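# Setting up a bottle grasp on the Sorkaver two-finger gripper
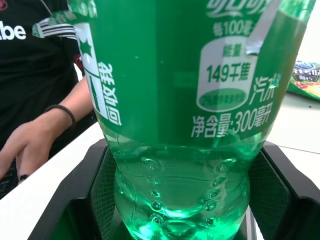
*Wrist camera view with a 300 ml soda bottle held between the mesh pads.*

These steps cover a repeatable upright grasp on small plastic drink bottles with the Sorkaver gripper and its wrist camera. They apply to the standard kit as sold by Urkunard, with the textured mesh pads fitted. The smooth pads in the Barbieri spares pack need a higher force setting and are not covered.

## Before you start

- Firmware 2 or later on the gripper controller.
- Wrist camera plugged in and showing a live picture in the Mostdale panel.
- Both pads seated flat, with no lifted corners.
- A full, sealed bottle. Empty bottles need their own profile.

## 1. Zero the fingers

Open the gripper fully, then choose **Fingers > Zero**. Close it on nothing and read the gap value. If it is not 0, repeat the zero. A gap that drifts between cycles usually means a loose pad screw.

## 2. Set the approach

Set the wrist so that the fingers come in level with the tabletop and the bottle stands between them. Aim for the clear plastic below the label. A paper or film label can slide on the bottle body, and any loose edge will catch on the mesh.

Set the approach speed to 90 mm/s and the closing speed to 18 mm/s. Faster closing is possible but tends to push the bottle towards whichever finger touches second.

## 3. Set the force

Enter 13 N as the starting force. Close the gripper and watch the wall of the bottle in the camera view. Slight flexing at the pads is normal. If the wall buckles, lower the force in steps of 2 N and try again with a fresh bottle — a creased one gives false readings.

## 4. Check the view

At this range the bottle fills most of the picture. Large print on the label should be sharp enough to read; very small print may stay blurred, and the label reader ignores it. Both fingers should be visible, one on each side. If only one shows, the camera bracket is off centre.

## 5. Save and test

Save the profile under a name that includes the bottle volume. Run the lift test from the **Cycle** tab with the arm at low speed. The panel logs slip after each lift. Any slip above 2 mm means going back to step 3.

## Notes

The pads pick up sticky residue quickly. Wipe them with a damp cloth and let them dry before the next zero.

Profiles do not carry over between pad types.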